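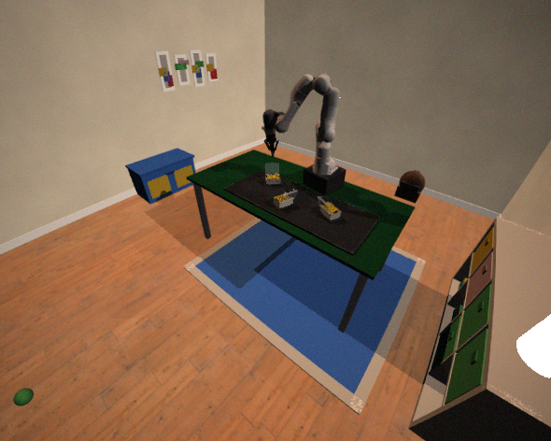 Pornthip Thongdee would sooner match ten grays than one yellow, and she told me so before I had my coat off. Gray forgives a heavy hand with the carbon black, in her account, up to a point. Yellow shows everything: a trace of the last color in the barrel, a hot nozzle, a thin wall, a resin lot with a slightly different base tone.

She works at the next bench to Maximiliano Huenchumán, and it was Huenchumán I had come to see. He has run the color lab at Juvine for 19 years. The plant compounds color concentrate for injection molders, mostly in polypropylene and polystyrene, and the lab is a narrow room behind the extruder hall with a light booth at one end and a wall of chip cards at the other. There are 97 yellows on the wall. I asked whether that was a lot.

"It's too many," Huenchumán said. "Most of them are the same four or five yellows with a correction in them. A customer changes resin supplier, the shade moves, we write a new formula, and the old one stays on the wall in case they change back."

Concentrate is pigment dispersed at high loading in a carrier resin. The molder buys it as pellets and meters it into natural resin at a fixed rate, known in the trade as the let-down. At Juvine the usual let-down is 2 percent. The arithmetic is simple and most complaints start there anyway. A feeder that drifts low gives a part that is paler and also more transparent, and the second effect is the one the eye picks up. On a white tabletop the part looks light. On a black one it looks dirty and a little green.

"Yellow over dark goes green. People don't believe it until you put the chip down on both," he said. He did so, with a thin chip on a contrast card, half black and half white. The two halves were plainly different. Then he repeated it with a chip of the same formula molded at twice the thickness, and I could no longer find the line. Stepped chips are standard in his lab for that reason. Each one has three thicknesses molded side by side, and a customer who approves only the thickest step is asked to sign for it.

The green cast is an opacity problem. Many organic yellows are strong and clean but do little to scatter light, so what lies behind the part comes through. The old remedy was lead chromate, which hides well and stands a good deal of heat. It is also a lead compound, and Juvine stopped handling it before Huenchumán arrived. The inorganic replacement he prefers is bismuth vanadate, bright and opaque, with a slightly greenish tone. It costs more per pound than anything else on the shelf, and it is weaker, so more of it goes in.

"You can blend," he said. "Bismuth vanadate for the hiding, an organic for the strength, a little titanium dioxide if they can live with it being less saturated. The purchasing people want the titanium dioxide because it's cheap. Then the marketing people ask why it looks like butter."

I asked about heat, which several readers raised after the last piece in this series. He took a tray from under the bench. It held chips from a single formula, molded on the same press with the residence time lengthened at each step. The first few were indistinguishable to me. From about the middle of the tray the color went duller and redder, and the last chip was close to mustard.

Some of the diarylide yellows, he explained, begin to break down a little above 200 degrees Celsius, and plenty of molders run polypropylene hotter than that to fill a thin section. The breakdown products are a health concern as well as a color one, so he won't put a diarylide into a formula when the customer can't state a melt temperature. Two have declined to state one this year. Both received a quotation for a more expensive pigment.

"They think I'm upselling. I'm asking what number is on the controller."

Regrind makes matters worse. Sprues and rejected parts are chopped and fed back with the virgin material, and each pass adds heat history. Huenchumán's tests use regrind at a quarter of the total, through three passes, before a formula is released. He would like to see the limit printed on the sack. At present it is on the data sheet, page three, and he has doubts about page three.

The booth was next. It has three lamps: simulated daylight, a store fluorescent and a warm incandescent. Two chips that agree under the first may part company under the third, and such a pair is called metameric. The instrument will predict it if it has been told to calculate under more than one illuminant. Juvine's does so by default. The customer's instrument often doesn't, and Huenchumán has learned to ask for the spectral curve along with the three coordinates.

The worst case he could remember concerned Lombardi, a housewares line with a lid molded at one plant and a base at another. The lid came from Juvine concentrate. The base came from a competitor's. Both passed at the customer's incoming inspection under daylight. In the stores, the lid read warm and the base read lemon, and 800 pounds of concentrate came back on a truck in August.

"Was it our fault? On paper, no," he said. "We matched the standard. They had matched the standard too. The standard was a painted card, and neither of us was making paint."

Since then he has asked for a plastic standard, in the resin to be molded, with the surface texture the part will have. Texture matters more than people expect. A fine matte grain scatters light off the surface and makes the same formula look paler than it does on a polished chip, and whether the instrument counts that reflection depends on a port most operators leave where they found it. The specular-included setting reads the pigment. The specular-excluded setting comes nearer to what a shopper sees. A report that omits the setting is of little use to him, and he sends it back.

Thongdee disagreed with part of this from the next bench. She thinks the painted card is workable if both suppliers are given the same molded chip at the second round, and that insisting on a plastic standard at the start costs three weeks the customer would prefer to spend elsewhere. Huenchumán said the three weeks get spent either way. They have evidently had the conversation before, and I let it run for a minute or two before asking about tolerances.

Juvine's house limit for yellow is a total color difference of 0.8 in the older formula and a tighter figure in the newer one, which weights saturated colors differently. He prefers the newer. The older equation exaggerates differences in strong yellows, so a batch can fail by the number and pass by every eye in the room. Some contracts still name the older equation, and then the batch is reworked.

His advice to molders was mostly about purging. Run natural resin until the screw is clean, then run it for ten more shots. Pull the nozzle after a blue or a black. Go light to dark through the shift where the schedule allows, and put yellow first thing, at six in the morning, on a barrel that was left clean the night before.

He was called out to the extruder hall at that point, over a batch that had come off the line slightly red, and Thongdee showed me how to read the stepped chips.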